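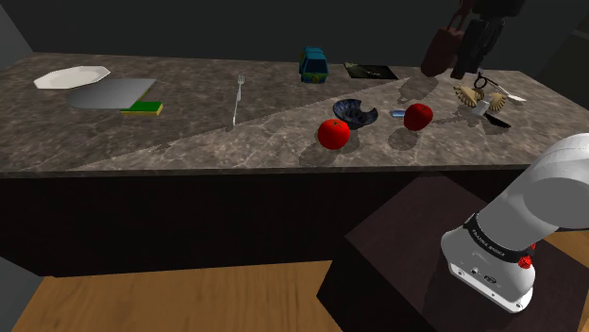
Valentyna Stetsiuk pregunta, al margen de nuestro primer borrador, por qué nos empeñamos en teleoperar si guiar el brazo con la mano es más rápido y cansa menos. Y tiene parte de razón, se lo reconozco: con la mano notas el peso, corriges sin pensar y a los diez minutos ya te sale bien. El problema viene después, porque en el simulador no hay brazo que agarrar, y yo quería que las dos clases de demostración pasaran por la misma tubería de datos.

### 4.2 Recogida de demostraciones

Así que montamos Gruvanus, nuestra interfaz de control remoto, encima del entorno simulado de la cocina — encimera de mármol, un brazo Franka Emika y un buen revoltijo de objetos — y nos pusimos a enseñar. Yo grabé casi todas las sesiones (¡qué dolor de muñeca!) y Lawal Isah las demás. En total guardamos 300 demostraciones, repartidas en 6 tareas de coger y colocar, y luego descartamos 29 en las que el operador había perdido la referencia de profundidad y soltaba el objeto en el aire.

Lo de la profundidad nos trajo de cabeza. Con una sola vista general yo creía estar encima del objeto y me quedaba corto una y otra vez, así que acabamos poniendo una segunda vista más cercana y bajando la velocidad del mando en el último tramo de la aproximación (Figura 3). Lawal prefería dejar la velocidad fija y fiarse del pulso. Probamos las dos cosas y en este artículo usamos la mía, aunque sus trayectorias salían más limpias — eso también hay que decirlo.

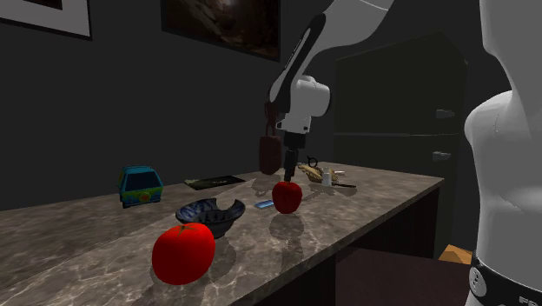 **Figura 3.** Aproximación vertical de la pinza a la manzana roja en el entorno simulado.

Para el entrenamiento remuestreamos cada trayectoria a 100 pasos y guardamos la pose de la pinza, su apertura y las dos vistas. Los tramos en que el operador se para a pensar los dejamos tal cual. Al principio los recortaba, me parecían ruido, pero la política aprendida sin pausas se lanzaba a cerrar la pinza antes de tiempo. Con las pausas dentro duda un poco más y se alinea mejor. El efecto por tarea lo detallamos en la sección 5.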